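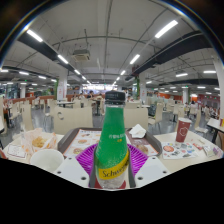 Brusta 570 Substation Battery Cabinet
Utility Products / Backup Power / Stationary Cabinets

The Brusta 570 is a floor-standing battery cabinet that supplies control power to protective relays, breaker trip coils and communications equipment when the normal station supply is lost. It is intended for electric cooperatives, municipal utilities and independent generators that operate small to mid-size substations. The cabinet is shipped fully wired, with the charger, disconnect and monitoring unit installed at the factory.

Configuration

Each cabinet holds up to 4 battery strings on slide-out trays. Strings may be added in the field as station load grows, and a single string can be isolated for testing while the remaining strings carry the load. Cabinets ordered with fewer strings are delivered with blank tray covers.

The charger accepts single-phase or three-phase input, selected at the time of order. Float and equalize settings are adjusted from the front panel and are protected by a password. Settings are kept in memory through a complete loss of power.

Specifications

Nominal output: 125 V DC
Maximum battery strings: 4
Cabinet weight without batteries: 173 kg
Rated cycle life of each string: 3000 cycles
Cable entry: top or bottom
Door: hinged left, reversible on site
Finish: light gray powder coat
Mounting: floor anchors, four points

Monitoring

The Caler monitoring unit records string voltage, charge current, cell temperature and ground fault status. Readings are held locally and can be sent to the utility's existing control system over a serial or Ethernet connection. Alarm contacts are provided for low voltage, charger failure, high temperature and open door. Utilities that do not wish to connect the unit to a network may download the records at the cabinet - a front-panel port is supplied for this purpose.

Installation and Site Requirements

The cabinet must be placed on a level concrete floor inside a control building or a rated outdoor enclosure. A clear space equal to the full depth of an extended tray is required in front of the door. Installation must be carried out by qualified personnel in accordance with local electrical codes and the utility's own safety rules. Anchor bolts are not included.

Replacement of Earlier Models

The Brusta 570 uses the same anchor pattern as the Cakalent cabinet, which was withdrawn from sale in January. Existing Cakalent owners may reuse their floor anchors and top-entry conduit. Cakalent trays and chargers do not fit the new cabinet. Spare parts for Cakalent units remain available through the Hayat service center.

Ordering

Orders should state the input voltage, number of strings, cable entry and communications option. Drawings for approval are issued before manufacture begins, and production is scheduled once signed drawings have been returned. Freight is quoted separately - liftgate delivery must be requested in advance.

Requests for quotations, seismic anchoring details and test reports should be directed to the Hayat service center.

Page revised 15 July 2026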